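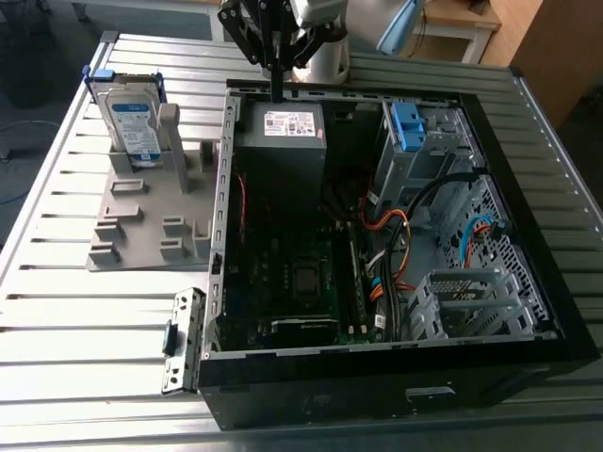

The gripper over the open case, with a hard drive waiting upright in the fixture to the left.

Reading time: 5 minutes

A desktop computer is an awkward thing to take apart by machine. The screws are small, the clips bend before they release, and the cables never lie in the same place twice. Drukwood, which strips old office computers for reuse, has spent the past year trying to teach a robot arm to do part of the job. Most of that year has gone on collecting examples.

The method is simple to state. An operator drives the arm by hand through a job, such as seating a drive or drawing it out, while cameras and joint sensors log everything at a fixed rate. Each complete run is stored as one episode. A learning system is then trained to predict, from the camera views and the current position of the arm, what the operator would do next. If the episodes are good, the arm can later attempt the job alone. If they are poor, it copies the faults.

Drukwood began in February with a target of 4000 episodes. The number came from the Funder programme, which pays for part of the work and wanted something it could check. The engineers regard it as a fair size for a first set, though they would have preferred a target expressed in variety. A thousand near-identical runs teach the system very little that the first hundred did not.

Variety has to be planned. Each session starts from a sheet that sets the position of the case on the bench, the lighting, and which parts begin in the case and which outside it. Operators move the tower a few centimetres between blocks of runs and turn it slightly. Cables are pushed aside by hand and left where they fall. The sheet has no entry for cables, after an early attempt to specify their layout took longer than the recording.

The cables remain the main source of trouble. A rigid part such as a drive has a known shape, and its position can be given in six numbers. A loom of wires has no such description. In a single tower the arm may have to work past a thick black cable that arcs down from the upper right, an orange power lead curled in a loop and a light blue SATA cable near the drive cage, all of them on the side where a drive has to go. Operators deal with this by eye, changing the angle of approach by a few degrees, and the recordings keep those small changes even where the operator could not say why they were made.

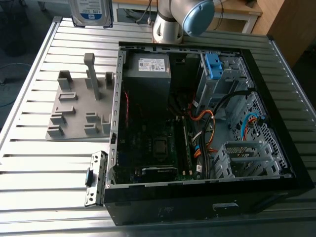 Fixtures take more design time than visitors expect. A part laid flat on a bench can be picked up in too many ways, and a learning system given too many ways will often settle on an average of them that works for none. Fostera, the small firm that makes Drukwood's fixtures, prints them in grey plastic and revises them often. The plate at the left of the bench has nine small rectangular holder blocks set out in a grid, with a tall post rising at the back. Loose holders are easy to draw and hard to live with, so Fostera now prints blocks and plate to one set of measurements, and a worn plate is swapped complete. Drukwood logs the plate version with every episode. Two weeks of data had to be relabelled in the spring when that field was left blank.

The software that ties the logs together is called Zinchenko. It lines up the camera streams with the arm data, marks the start and end of each run, and puts aside any episode in which a stream has dropped out. It does not judge whether the work was done well. That is left to a reviewer, who watches each run at double speed and gives it one of three marks: keep, keep with note, or discard.

Of the first batch reviewed, 288 episodes were discarded. Hesitation was the most common cause. An operator who stops to think leaves a stretch in which the arm is still and nothing in the view explains why. Trained on enough of those, the system learns to stop as well, and having stopped it sees no reason to start again. The present rule is that a pause longer than 2 seconds sends the run to review with a flag, and a second flagged pause in the same run removes it.

Failed attempts are treated differently. A drive that catches on the edge of the cage, is drawn back and then goes in is kept, on the view that the system needs to see recovery as well as success. A run that ends with the part dropped is stored in a separate set, which is not used for training at present. There is some disagreement at Drukwood about whether it should be. One side holds that failures could train a second model to recognise when a run is going wrong. The other points out that the dropped parts were mostly dropped in the same two ways, and that a set so narrow would mislead.

Operators work in shifts of ninety minutes, with a break halfway. Their pace rises over the first half hour and then levels off, while the discard rate begins to climb near the end. Longer shifts were tried and gave more episodes but fewer usable ones — the extra work went almost entirely to the reviewer.

The next stage is to change the computers. All the recording so far has been done on towers of one layout, chosen because Drukwood had a good supply. Other layouts put the drive cage across the case or behind a second panel, and it is not known how much of the existing data will carry over. The plan is to record a small set on each new layout, train on old and new together, and compare the result with training on the new set alone. Fostera has been asked to keep the same plate for all of them, so that at least one side of the bench stays constant.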